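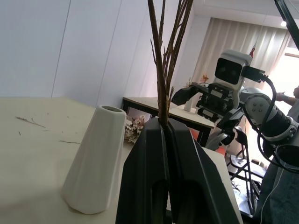 Slide 4. Grasp planner, Lurkel build. Start with the claim: 68 percent success over 1000 simulated grasps. Pause, then ask what sim was modeling. Rigid cylinders. Now point at the twigs between the fingers, knobby and fanning out at the top, and the bits lying on the table by the white vase. Our contact model has no term for any of that.

Say plainly: a closed gripper gets logged as a success. I don't buy it. Reece Hartley wants a slip check before lift, and I'd add a timeout, 8 seconds.

If asked about Plarov: same metric, same problem. Skip slide 5 if short on time.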